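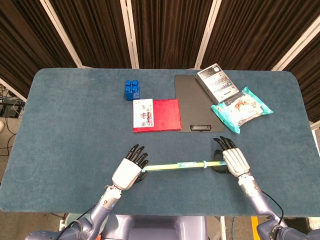 Beverley Lambert replied to my last post to ask why anyone in Vurnunley should care about a court ruling over a bylaw in Gudstead, when we have a perfectly good bylaw of our own. Fair question, Beverley. Short thread.

1/ Our perfectly good bylaw is the Gudstead bylaw. Council copied it in October. They changed the name of the town in every clause except clause 7, which still forbids unpermitted gatherings on "the Gudstead foreshore." We do not have a foreshore. We have a creek and a car wash.

2/ What it says: if you want more than a handful of people standing on public land with an opinion, you apply 21 days ahead and pay $250. The fee comes back if your application is refused. It does not come back if you are approved and it rains.

3/ The judge in Gudstead threw out the fee and the notice period on Wednesday, April 8, 2026. I read the whole decision over two cups of tea. The gist is that you can't charge people admission to their own freedom of assembly, and that most things worth protesting don't give you three weeks' warning.

4/ My favourite part is where the town's lawyer argues the fee was to cover the cost of litter. The judge asked how much litter. The town had an invoice for one garbage bag.

5/ Ellwood, for the record, has no permit system at all. They had 200 people outside the library last fall over the branch hours, and the only casualty was a planter.

6/ Meanwhile 2,243 of us signed the petition to have our version repealed. Council "received" it. For those new to municipal government, receiving is what you do with a petition when you don't want to read it. It's also what my neighbour does with my mail.

7/ Someone will say the ruling doesn't bind us. Correct, strictly speaking, until someone here gets a ticket and takes it to the same courthouse, probably in front of the same judge, with the same wording. I'd love to know what the legal budget looks like for that one.

8/ Councillor Belisano told me at the farmers' market that staff are "monitoring the situation." I asked which situation. He bought some beets.

9/ Next council meeting is Tuesday at seven. Delegations get five minutes each and you have to sign up with the clerk by noon the day before. No charge for that so far. Beverley, I'll save you a seat, and bring a cushion, the chairs are a second bylaw.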